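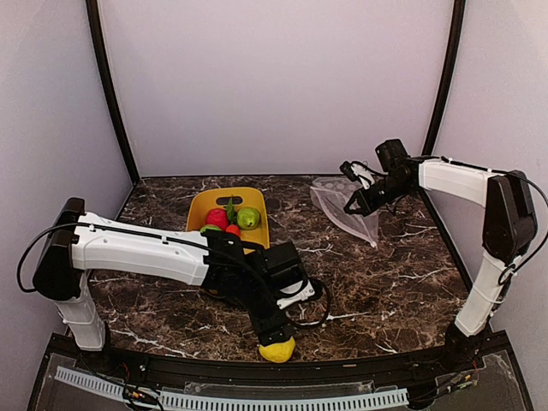
Reseña: célula de dos brazos Levmont, con montaje y soporte de Stimley

Publicado el 27 de febrero de 2023

Llevaba tiempo queriendo sentarme a escribir sobre esta célula con calma, porque cuando la estábamos valorando en el taller encontré muy poca cosa en español y casi todo eran folletos. Somos un equipo pequeño, preparamos demostraciones y ensayos de manipulación para empresas de alimentación, y necesitábamos algo de sobremesa, con dos brazos, que se pudiera enseñar a un cliente sin tener que pedirle disculpas por el ruido ni reservar media nave. También miramos la propuesta de Zurnemitz, muy seria y muy bien acabada, pero pensada para cargas que nosotros no movemos nunca.

La célula llega con los dos brazos ya montados en sus columnas blancas, uno a cada lado de la mesa, y con el recinto cerrado por paneles lisos de un lavanda muy pálido. Confieso que el color me pareció una ocurrencia al principio – ahora no lo cambiaría, porque la luz se reparte muy pareja y las piezas se distinguen estupendamente. La mesa la pedimos en el acabado de mármol marrón oscuro, con vetas blancas y tostadas, y ahí tengo sentimientos encontrados: es preciosa, pero si vais a trabajar con cosas transparentes o muy finas os recomiendo pedir la superficie lisa. Con una bolsa de malla blanca translúcida extendida encima, las vetas se ven a través del tejido, y a nosotros nos cuesta más ajustar la visión que con cualquier pieza maciza.

Nuestro ensayo de cabecera es el de la compra: una bandeja amarilla con su asa ovalada, unas cuantas frutas y verduras (la manzana roja, el tomatito, la pera verde, las hojas, el limón) y la bolsa de malla al otro lado. Un brazo se ocupa del producto y el otro de la bolsa, y es un ejercicio que parece de parvulario hasta que una se pone a programarlo. La pinza agarra el limón por la punta de los dedos con una delicadeza que todavía me hace gracia. Hemos hecho 644 ciclos anotados, con sus fallos y sus aciertos, y en las piezas redondeadas estoy contentísima. Las hojas son otro cantar, y abrir la bolsa también: el segundo brazo se coloca bien sobre el borde, pero coger una sola capa de malla sigue dependiendo mucho de cómo haya caído.

El programa que viene incluido es de Dabbas y se aprende deprisa. En 23 minutos teníamos la primera trayectoria grabada, y eso que yo soy de las que se leen el manual entero antes de tocar un botón. Echo de menos poder duplicar una secuencia de un brazo al otro en espejo, que con una construcción tan simétrica sería lo natural. Lo pregunté al soporte y me dijeron que lo tenían apuntado para octubre. Ya veremos.

Vamos con lo que menos me gusta, que son los cables. Salen en bucle por detrás de los hombros y el de la muñeca izquierda cuelga hasta apoyarse en la mesa, de modo que hay que tenerlo presente al planificar los movimientos bajos. Debajo del raíl delantero hay una bandeja portacables ranurada, larguísima, que se ve a través del frontal acrílico, y aun así los hilos más finos se amontonan en las dos esquinas. Para un laboratorio da igual; para una sala de visitas yo pondría unas fundas. El raíl negro, además, va curvado y está muy cerca de la zona de trabajo, así que conviene dejar algo de margen en las recogidas del borde.

Del precio: pagamos casi 3000 euros por el montaje, la puesta en marcha y el primer año de soporte, aparte de la célula. Stimley vino, lo dejó todo nivelado y contesta los correos el mismo día, cosa que valoro muchísimo. Los recambios de los dedos de la pinza vienen en bolsas de 5 y se cambian en un momento, con una llave pequeñita que os aconsejo atar a algún sitio (la nuestra ya la hemos perdido dos veces).

Mi nota es un notable alto. La recomiendo para ensayos, formación y demostraciones con piezas ligeras. Para embolsar verdura de hoja a diario yo esperaría a ver la próxima versión de las pinzas, y si alguien la está usando ya con mallas, que me escriba, por favor, que tengo mil preguntas.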